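Caixinha de gavetas da Skadau: sete meses depois, ainda gosto?

Publicado em 17 de novembro de 2020

Comprei a minha em abril, numa daquelas tardes em que a gente abre a gaveta da escrivaninha procurando uma caneta e sai de lá com um nó de fios na mão. Quem tem fone com fio sabe do que estou falando. Na época escrevi só duas linhas no post de compras do mês e prometi uma resenha de verdade. Demorei, eu sei, mas pelo menos agora falo com uso e não com empolgação de caixa recém-aberta.

A caixinha é da Skadau e eu peguei na loja virtual da Prindgate, que entregou direitinho. É um gaveteiro pequeno, de mesa, com puxadores redondos num verde-amarelado que me conquistou na foto do anúncio (parece bolinha de tênis, juro!). As gavetas são verdes, de um verde mais puxado para a azeitona, e o corpo é clarinho, quase creme. Tem gente que vai achar infantil. Eu acho uma graça e combina com quase tudo que tenho, que já é uma salada de cores mesmo.

Vamos ao que interessa: cabe fone? Cabe, e cabe bem. O fone enrolado entra sem precisar ser dobrado à força, e como a gaveta é funda o bastante, o fio não fica pulando para fora quando a gente empurra de volta. A única coisa que me irritou no começo foi que, se você joga o fone de qualquer jeito, a pontinha do plugue às vezes escapa pela borda e a gaveta emperra. Peguei o costume de enrolar nos dedos, pôr o plugue no meio do rolinho e só então guardar. Leva um instante e resolveu.

Minha divisão por enquanto é por cor, que foi o jeito mais fácil de convencer a casa inteira a participar. Preto com preto, vermelho com vermelho, e os brancos, que são os que mais usamos, ficam por cima da mesa até o fim do dia e depois vão para a gaveta deles. Tentei antes separar por pessoa e foi um fracasso, porque todo mundo pega o que estiver mais perto!

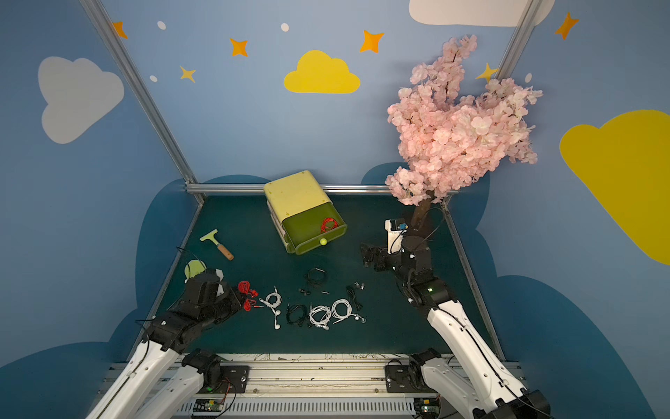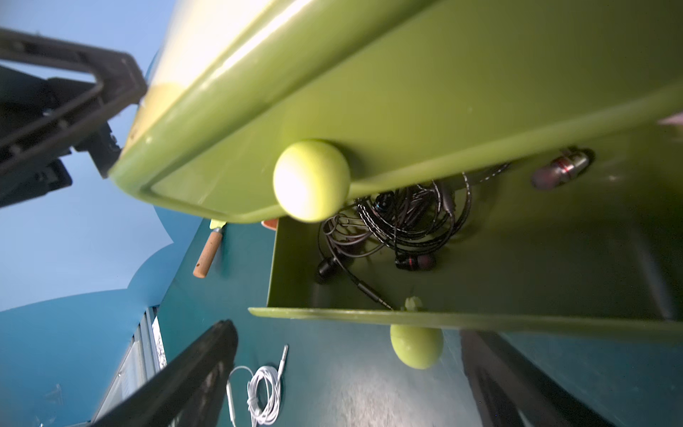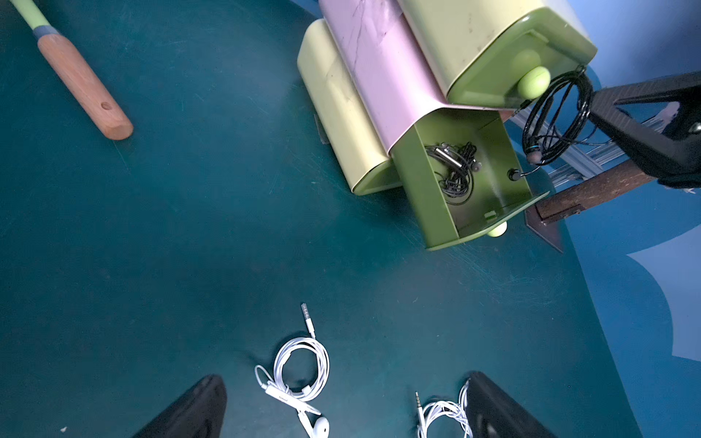
Fones guardados na gaveta: o vermelho na primeira foto, os pretos nas outras duas.

Agora a parte chata. A gaveta corre direto no corpo, sem trilho nenhum, e dá para sentir isso na mão. No primeiro mês ela raspava um pouco. Passei um pano seco, depois um tiquinho de vela no fundo (dica antiga, da época das cômodas de madeira) e melhorou bastante, mas não vai ter nunca aquele deslizar macio de móvel caro. Outra coisa: vazia, a caixa é leve demais. Se você puxa com pressa, vem tudo junto. Com as gavetas cheias isso diminui, e eu ainda colei uns pezinhos de silicone embaixo, desses de pôr em porta-retrato. Ficou firme.

Os puxadores merecem um parágrafo só deles. São grandinhos e boleados, ótimos de pegar até com a mão ocupada, e o meu medo era que afrouxassem. Um deles girou em falso lá pelo segundo mês, apertei e nunca mais. Já o acabamento brilhante das gavetas mostra marca de dedo e poeira. Um paninho úmido e pronto, mas se você é do tipo que se incomoda, fique avisada.

Cheguei a comparar com o organizador da Lambrakis, que minha irmã tem e que é inteiro transparente. O dela ganha na hora de procurar, porque você enxerga tudo sem abrir nada. Perde na aparência, para o meu gosto, já que a bagunça fica exposta do mesmo jeito, só que dentro de um plástico. E existe também o modelo de tecido da Drodirport, mais barato, que eu tive e doei: com o tempo ele vai murchando e os fios acabam todos no fundo, num bolo só.

Para quem gosta de saber quanto custou: paguei 100 reais, mais 19 de frete. Não é pechincha para uma caixinha, admito. Vi outra, maior, por 300, e essa eu não compraria, porque aí já é preço de gaveteiro de chão.

O que eu queria numa próxima versão: um espacinho para etiqueta na frente e alguma divisória interna, nem que fosse de encaixe. Fiz a minha com papelão de caixa de cereal e funciona, mas vive saindo do lugar.

Minha nota é quatro de cinco. Tirei um ponto pelo raspado e pelo peso, e o resto é só carinho. Se alguém aí tem a mesma e descobriu um jeito melhor de fazer a gaveta correr, me conta nos comentários, que a vela já está acabando e eu preciso de outra ideia!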